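Chapter 4: Cloth and the Table Under It

Encarnación Cifuentes
18 Jun 2022

I learned to fold from my aunt's neighbour in Kurtuluş, who had a kitchen table the size of a door and wouldn't let anyone fold on a bed. A bed gives, she said, and the cloth goes wherever it likes. I thought she was being fussy. Then I rented a flat with no table at all, folded on a mattress for most of a winter, and ended up with a drawer full of jumpers that looked as though somebody had slept on them (usually me, on the cold nights).

So this chapter starts with the table and the cloth, before we get anywhere near a shelf or a drawer. If you've come straight from Chapter 3 you'll have sorted your pile already and you'll be itching to get it put away. Hold on a bit! Take one thing from the pile, the most awkward one you've got, and drop it on a table. Don't shake it out. Just look at how it lands.

Ribbed knits are my favourite for this, as the ribs work like the lines in an exercise book. Where the cloth lies flat they run along more or less together, and where it has rolled over on itself they bend or dip out of sight. I've got into the habit of finding the flattest patch first and working outwards from there, towards the rumpled side. A dark green like this one is harder going than a pale colour, because the hollows and the shadows run into each other, and you may need to move a lamp before you can tell a fold from an opening.

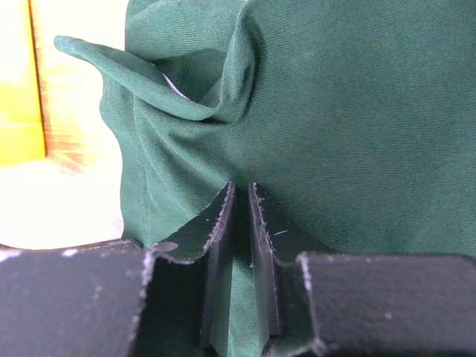
4.1 Finding the edges

My friend Sun-ja Hong taught evening classes at Mosside for years, and her first lesson had no folding in it whatsoever. Everyone got a crumpled garment and had to find its edges with their fingertips. Hem, cuff, neck, in any order. People giggled, and then they went quiet, and then someone would announce they'd found a sleeve and it would be the inside of the collar. I was in the January group and I was that person, twice in one evening.

What I took away from it is that you can't rush the middle of a garment into shape. Pull at the middle and you only make new creases. Find an edge, any edge, pinch it, and lift it a little way off the table. The rest begins to hang, and the hang tells you where the next edge must be. Put it down again, smooth away from you with a flat palm, and go round. Knits want a lighter hand than shirts do. If you tug along the ribs they'll close up, and if you tug across them they'll open like a fan and stay that way till the next wash.

Now for the table itself. I like plain wood, wiped down, with a good clear space in the middle and anything else pushed to the far side. A tray up there is handy for the odds and ends that turn up in pockets.

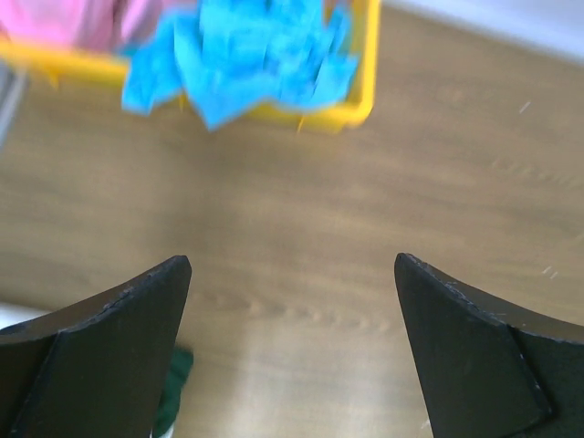 Emiliano Barroso, who shared my workroom for two years, couldn't bear a clear table and would lay down an old blanket before he folded so much as a tea towel. He said bare wood was slippery. He had a point with silky things, and I do put a cotton sheet down for those, but for knitwear I want to be able to slide the whole piece round to face me without picking it up. Try it both ways with the same jumper and see which you prefer. You'll need the answer for the first exercise in 4.2, where we fold the sleeves in, and it's a nuisance to change your mind halfway through with one arm tucked under and the other hanging off the side.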